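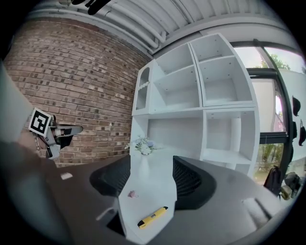
海の保護区のシュノーケル体験会、子ども枠の参加費について

スレッド主:gasen_umi
投稿日:2023年10月30日

12月の保護区シュノーケル体験会、去年まで子どもは無料だったのに今年から3,000円になってる。案内メール今読んでびっくりした。
誰か経緯知ってる人いますか。うち2人参加予定なんで地味に痛い

2:ひらめ
船代じゃないかな。燃料上がってるし。
Fedariの船、去年から料金改定したって聞いた

3:nkuna_s
Sizweです。運営の手伝いしてます。
船代と、あと子ども用ウェットスーツのレンタル。去年まではGebruさんが無償で貸してくれてたんですが、店をたたまれたので今年は別の店から借ります。
説明が案内に入ってなかったのはすみません、追記するよう頼んでおきます

4:gasen_umi
>>3
ありがとうございます。スーツ自前ならその分引いてもらえたりしますか

5:nkuna_s
今のところ一律です。
担当のエイェルサレムさんに聞いてみます

6:名無しのカサゴ
一律はおかしくない? 持ってる子の親が持ってない子の分払うことになるよね

7:ひらめ
いや船のほうがずっと高いでしょ。スーツ代なんて誤差

8:名無しのカサゴ
誤差なら引けばいいじゃん

9:sobia_g
横からすみません。
金額より、お金払えない家の子が来れなくなるのが気になります。去年うちの子の同級生、無料だから来れたって子がいました。その子が一番楽しんでたくらいで(ブダイにずっとついて行って、先生に呼び戻されてた)

10:mojito88
基金つくれば? 町の夏祭りで募金やって子どもの参加費にあてるとか。もう冬だけど

11:ひらめ
募金はなあ…
前にCimdaleの浜の看板直すときやったけど、集まるまで半年かかったよ

12:sobia_g
半年かかっても集まったんですよね?
学校で保護区の話をする会を開いて、入口に箱を置くだけでもいいと思うんです。去年の参加者の子が自分で話せば聞いてくれる人いますよ

13:名無しのカサゴ
子どもに金集めさせるのはちょっと抵抗ある

14:sobia_g
させるというか、本人がやりたいって言ってるんです。うちの娘ですけど。
もうスライド作り始めてて、ウツボだけで6枚ある。。

15:mojito88
ウツボ6枚はいいな 聞きたい

16:gemechu.w
去年引率したゲメチュです。話の会やるなら写真出せますよ、水中のが200枚近くある。ピンぼけも多いけど。
ただ顔が写ってる子は親御さんに確認してからでお願いしまず

17:gasen_umi
なんか話が大きくなってきた笑
うちは払えないわけじゃないんで、会やるなら箱に入れますよ

18:ひらめ
否定したかったわけじゃないからね。12月には間に合わないって言いたかっただけ。
やるなら春の回に向けてのほうが現実的

19:nkuna_s
確認してきました。
・スーツ自前の割引は今回はなし。春の回から検討
・きょうだい2人目からは半額(案内に書き漏れてたそうです、すみません)
・支払いがきつい家庭は申込みのとき備考に一言書いてください。5人分までは運営で持てます
フェベンさんが修正版のメールを今夜流します

20:gasen_umi
半額なの!? それ最初に書いてほしかったw
ありがとうございます、申し込みます

21:名無しのカサゴ
備考に書かせるのもハードル高いと思うけどな。書ける人は書けるけど

22:sobia_g
>>21
それはあります。学校の先生経由で申し込めるようにできませんか?

23:nkuna_s
先生経由、前に話は出たけど止まってます。個人情報の扱いで学校側が慎重で。
もう一回聞いてはみます、約束はできないです

24:kaeru_dive
流れ切ってすまん、マスクって子ども用も貸してもらえるの?度付きは?

25:nkuna_s
>>24
マスクとフィンは参加費込みです。度付きは大人用しかないので、子どもさんは持参かコンタクトで。
コンタクトの場合は予備も持ってきてください

26:kaeru_dive
了解、ども

27:ひらめ
去年は風で一回延期になったよね。今年も予備日あり?

28:gemechu.w
予備日は翌週。前日の夕方に判断して連絡します。
波が残ってたら岸からの観察に切りかえるかもしれないので、濡れてもいい靴もあるといいです

29:sobia_g
話の会、日にち決まったらここに別スレ立てますね。ゲメチュさん写真の件あとで連絡します

30:gemechu.w
はい、夜なら大丈夫です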